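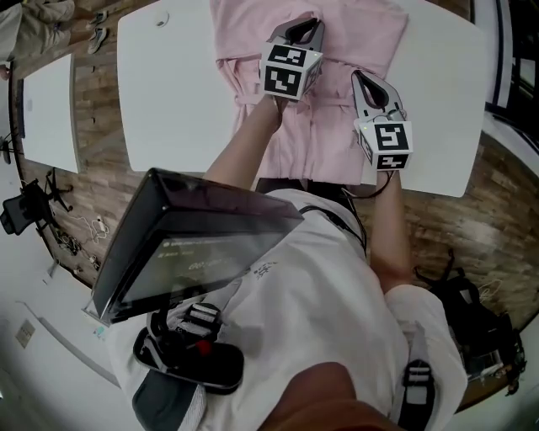
Search reviews Enter keyword Go

Purik shoulder rest for violin, full size

I play second violin in an amateur orchestra, and I have used the Purik shoulder rest since June. Before it I had a Reter for many years. The Reter is a good rest, but one of its feet lost the rubber and I could not find the spare part, so I decided to buy something new.

My teacher, Nicanor Quezada, plays with the Purik himself and he let me try his for one lesson. I liked it and ordered mine the same evening. It cost me 100 dollars with shipping, and this is a lot for a shoulder rest. The Fabbri, which many students in our section have, is much cheaper.

The first thing I noticed is the weight. The Purik is very light, and my left arm is less tired after a long rehearsal. The curve is deeper than on the Reter. For me it is good, as I have a long neck and narrow shoulders. My stand partner tried it and gave it back after one scale — she said it pushed the violin too far to the left. I advise to try it with your own instrument and your own chin rest before you pay.

The height is changed with screws under the feet. You have 3 positions on each side, and between them there is nothing. I would prefer a continuous screw, as on the Fabbri. I wanted the bass side a little lower than the middle position and a little higher than the lowest one, and I had to accept the middle.

The grip on the violin is strong. In the fast movement of our last program I shifted up and down without fear, and the rest did not move. It is also easy to take off with one hand. But the feet are stiff when new, and in the first weeks I put it on very slowly, so as not to scratch the varnish.

About the sound I want to be careful. The advertisement says that the violin becomes more open. I recorded the same slow piece with both rests and played it to my husband, and he could not tell which was which. Under my ear the G string is perhaps a bit warmer with the Purik. I would not buy it for this reason.

One more problem: it does not fold. In my Zoreck case the compartment is short, and the rest goes in only diagonally, on top of the rosin and the cloth. If your case is narrow, measure first.

I keep the Purik and I am satisfied with it. For a beginner I would still recommend the Fabbri, and to spend the difference on strings.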